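Does Folding Pay? Speaker notes, Skostitz laundry evening, 22 January 2024

Slide 1

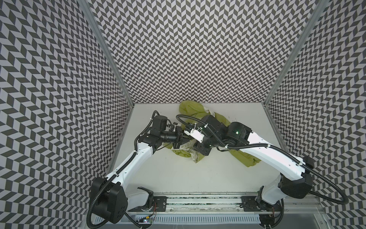 Yellow-green cloth, crumpled, on a white surface.

Let them look for a bit. Ask who would fold this and who would throw it in a drawer. Expect most hands for folding. I don't believe those hands.

Slide 2
The Haltberg leaflet says a folded cloth lasts longer. Longer than what? No test given, no fabric named. Read the line out loud — slowly.

Slide 3
My own drawer since September. Cleaning cloths go in as they come. They still wipe. Shirts are another matter, and I'll grant creases there.

Skip the Cotell chart if short on time. It counts 500 households and never says who did the folding.

Slide 4
Questions. Someone will bring up drawer space. Fair point, flat cloths do stack. Ask how full their drawer is before giving in.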